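Unit 2: Reading the celebrity split story

Notes for the media reading course, Jitendra Katiyar. Bring a printed copy of one gossip item to class. Any outlet, any couple. I don't care who they are and by the end of the session I hope you won't either.

## 1. What the item claims

Take a typical short piece about a famous couple "living apart." Our class copy runs 152 words. Underline every statement you could check with a phone call. Most people underline two: somebody was in a city, and somebody has a record or a film coming out. The rest is mood.

The word that does the heavy lifting is usually "amid." She was seen at lunch *amid* rumors. He flew home *amid* reports of tension. Nothing in the sentence says the lunch or the flight had anything to do with the marriage, and no editor will ever have to correct it. "As rumors swirl" works the same way. Ask who is doing the swirling. Quite often it's the outlet that ran last week's item.
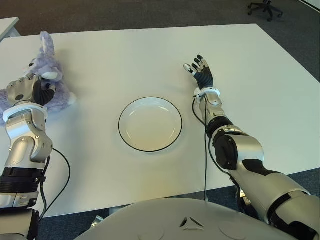
## 2. The unnamed source

Labels you will meet, with my own reading of each:

- **"A source close to the couple"** may be a friend. May also be a publicist with a tour to sell.
- **"An insider"** means less than that. Inside what?
- **"A friend of a friend"** is hearsay, and at least it admits it.
- **"Fans speculated"** means the writer read some comments.

I'm not saying anonymous sources are always made up. Some gossip stories turn out right, and a few of them were right months before anyone would confirm a word. But a reader can't tell the good ones from the bad ones on the page, and the writer knows that. Treat an unnamed quote as a claim nobody has signed.

Watch for quotes that sound like no human being talking. "They are taking time to focus on themselves and their individual journeys" was written at a desk.

## 3. Worked case: the Pramgate item

Pramgate is the gossip site we used last term. In November it ran a piece on an actress and her husband, the musician Kröger, under a headline asking whether the marriage was over. The full text was 580 words. Go through it with a pencil and you get:

1. He missed the premiere of her film, *Nusterwood*.
2. She wasn't wearing a ring in one photo.
3. An insider said things had been "hard."
4. Nine paragraphs on how they met.

Item 1 is a fact, and a weak one. Musicians work nights. Item 2 depends on the hand, the day and the costume department. Item 3 could be said of any marriage with a mortgage in it. Item 4 is padding, and it's there to make the page long enough for the ads.

The follow-up, a week later, reported that the couple had "put on a united front." So when he's absent it's trouble, and when he's present it's an act. Try to think of anything Kröger could have done that would not have counted as evidence. If you can't, you've found the flaw in the story, and it has nothing to do with him. 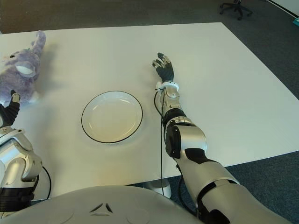
*Fig. 2. Plate and plush toy on a white table.*

## 4. Denials

A flat denial is hard to weigh. Couples deny splits that are real and splits that aren't, in much the same wording. What I'd look at is who issues it and how narrow it is. "They have not filed for divorce" leaves a lot of room. "No comment" tells you nothing, though you'll see it written up as "refused to deny."

Plulent, the other site in your packet, likes to bury the denial in the last paragraph. Check there first.

## Homework

Read the 13 headlines in the packet. For each, write one line saying what would have to be true for the headline to be false. If the headline is a question, turn it into a statement before you start. Skip any you've already seen discussed online, and mark those with an S.

Handwritten is fine. Half a page is plenty.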